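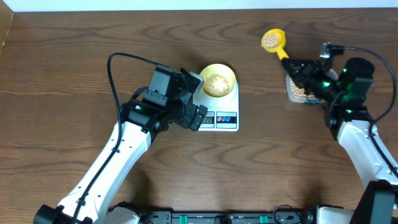
Ladholm Food Hall
Portioning and Weighing Station: Inspection Checklist with Comments
Form 30, dry goods
Inspection period: September 2023
Issued by the Trevaskis Food Safety Office

Scope
This checklist applies to tabletop stations at which dried beans, lentils and grains are weighed into bowls. It does not apply to the cold room or to the bulk store, which are inspected under Form 10. Each item is to be marked Pass, Action or N/A. An item marked Action must carry a comment.

1. Work surface

1.1 Tabletop clean, free of dust and food residue. Pass
1.2 Finish intact, with no splinters, cracks or raised grain. Pass
Comment: The dark grain makes spilled lentils hard to notice. Staff are to wipe the whole surface at the close of each session, including areas that look clean.
1.3 Join between table and wall clear of debris. Action
Comment: Loose beans were removed from the join during the inspection. The brush kept for this purpose was missing from its hook. Replace.
1.4 Table stands level and does not rock. Pass

2. Scale

2.1 Scale placed on a flat, stable part of the table. Pass
2.2 Platform clean and free to move. Pass
2.3 Display readable from the working position. Pass
2.4 Buttons respond on first press. Pass
Comment: New staff should be shown both buttons before they begin work. On the previous form, item 2.4 was left blank.
2.5 Scale returns to zero when the platform is cleared. Pass
2.6 Check weight applied and result entered in the station log. Action
Comment: Log entries for two sessions could not be found. The check weight itself is in good order and is stored in its case. Entries are to be made before the first bowl is filled and may not be completed afterward from memory.
2.7 Asset tag present and legible. Pass
Comment: Tag 129. The register still lists this scale under the Nekent site and must be corrected.

3. Bowls and containers

3.1 Bowls free of chips, cracks and deep scratches. Pass
3.2 Bowl sits fully within the platform and touches nothing else. Pass
3.3 Empty bowl weighed or zeroed before filling. Pass
3.4 Contents kept below the rim. Pass
3.5 Bowls for allergen-controlled goods stored separately. Action
Comment: The shelf label has come off and two sizes of bowl were stacked together. Relabel the shelf and wash the full stack before further use.

4. Dried beans and other dry goods

4.1 Goods checked for stones, stems and damaged pieces. Pass
4.2 No sign of insects or moisture in the supply container. Pass
4.3 Supply container closed when not in use. Pass
4.4 Lot label retained until the container is empty. Pass
Comment: The current lot is from Flindance, delivery note 87. The label was clipped inside the lid, where it can be read without being handled.
4.5 Goods that have touched the table or floor discarded. Pass

5. Cables and reach

5.1 Cables kept off the scale platform. Pass
5.2 No cable crosses the rim of an open bowl. Pass
5.3 Nothing leans on the scale while a reading is taken. Pass
Comment: Readings taken while the platform or bowl is being touched are to be struck out and repeated.

6. Floor and access

6.1 Floor beneath the table swept. Pass
6.2 Walkway clear on the open sides of the table. Pass
6.3 Hand-washing sink within reach and supplied with soap and towels. Action
Comment: Towel dispenser empty at the time of inspection. Refilled the same day.

Result
Station may remain in use. Items 1.3, 2.6 and 3.5 are to be closed within 10 working days and reported to the Trevaskis office in writing. Item 6.3 is closed. The next full inspection is due in February.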